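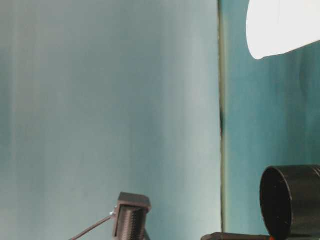 How to test whether a robot arm can do a kitchen chore

Plenty of people ask if a machine can put away cups yet. The short answer is sometimes, on a good day, with the right cup. This page explains how to get a better answer for your own setup. It was written for owners of small tabletop arms such as the Irumik, but the steps work for other makes.

What you need

An arm with a two-finger gripper
A table you can leave set up for a few days
Two cups of different colors, one light and one dark
A notebook or spreadsheet

Step 1. Pick one chore and write it down

"Tidy the kitchen" is too big. "Pick up a cup lying on its side and stand it upright" is a chore you can score. Write down where the cup starts and where it has to end up. Decide now what counts as a pass. At Ternham we count a cup as placed if it stays standing for 2 seconds after the fingers let go.

Step 2. Set the light

Do this before you teach the arm anything. A white cup under a strong lamp can lose its edges in the camera view, and a black cup can turn into a dark hole. Move the lamp or turn it down until you can make out the rim of both cups on the screen. Plain panels behind the table help, but check that the seam between them doesn't get picked up as an object. Ours did with the older Rocha software.

Step 3. Check the gripper

Printed parts loosen. Tighten the screws, then open and close the fingers several times with nothing in them. If one side lags, fix that first or your results will be worthless.

Step 4. Run the trials

Do 70 trials per cup. Put the cup in a slightly different spot each time. Don't help the arm, and don't throw out bad runs. Write down pass or fail and one word for the reason: missed, dropped, tipped, stuck.

Step 5. Change one thing

Swap the cup, the lamp or the table height, and repeat. Our full log has 1551 trials, and nearly 450 of those were failures. Most were cups lying down with the open end facing the gripper.

Reading your results

A high score on one cup says little about a sink full of dishes. Wet cups, stacked cups and glass need their own trials. For shop-floor work, such as loading the same part into the same tray, the Fevance bench did much better than any of our kitchen tests.

Last updated 5 April 2025. Glassware trials will be added in May.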